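Hitov Opens Its Lenham Workshop Doors for a January Afternoon of Robots and Cold Drinks

LENHAM – Hitov, the maker of two-armed service robots, welcomed 262 visitors to its Lenham workshop in January for the company's first open day, and what a full and friendly afternoon it was! Families, students from the technical college, café owners from as far away as Kedport and a good many neighbors who had simply wondered what went on behind the gray roller door came through between lunchtime and early evening, and most of them stayed longer than they had planned.

The workshop, which covers 800 square meters on the ground floor of the old Salem print building, was divided into four stops for the occasion. Visitors began in the assembly bay, where technicians explained how an arm is put together and wired, then moved on to the glove bench, the software room and finally the drinks counter, which drew the longest line of the day by a comfortable margin.

"We have talked for years about letting people in, and every year there was some reason to put it off until the machines were a little better," said Magdy Naciri, Hitov's managing director. "This time we decided that the machines were good enough to meet the public, and that the public would probably be kind to them. They were very kind, and they asked much harder questions than our investors do."

At the drinks counter, the team showed the task it has spent most of the past year on, which is the handling of a filled plastic cup. A thin cup gives way under a firm grip and slides out of a weak one, and the drink inside moves whenever the arm does. Hitov's answer is to let both hands share the job over a steel drip tray, one taking the cup by the rim and the other bracing it from the front.

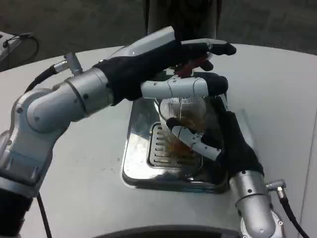
Reading time: 3 minutes

Fouad Hijazi, who leads the handling team, gave a short talk at the counter every 40 minutes and took questions for as long as people cared to ask them. He explained that the black fabric gloves give the fingers a better hold on smooth plastic, and that they can be pulled off and washed at the end of a shift like any other kitchen item. The ribbed cups, he told visitors, are the same sort that many small cafés already buy, and the team was keen to work with those before asking anyone to change their suppliers.

"A person picks up an iced tea without giving it a thought," said Hijazi. "Teaching two arms to do it together has given me enormous respect for anybody who carries a tray for a living."

Among the guests was Said Bensaid, who runs a coffee bar in Kedport and came with two of his staff. "I went in expecting a show and I came out with a page of notes," he said. "I would still like to see it on a Saturday morning with a line out the door, and I told them so, and they invited me back to talk about exactly that."

Hitov plans to hold a second open day at Lenham in the summer. Schools and community groups that would like a guided visit before then are warmly invited to write to Hicham Ramadan, visits coordinator, at the Lenham workshop. Visits are free of charge, and children under 12 should be accompanied by an adult.

About Hitov
Hitov designs and builds two-armed robots for food and drink counters. The company is based in Lenham.

Press contact
Fletcher Ruawai, Communications, Hitov, Lenham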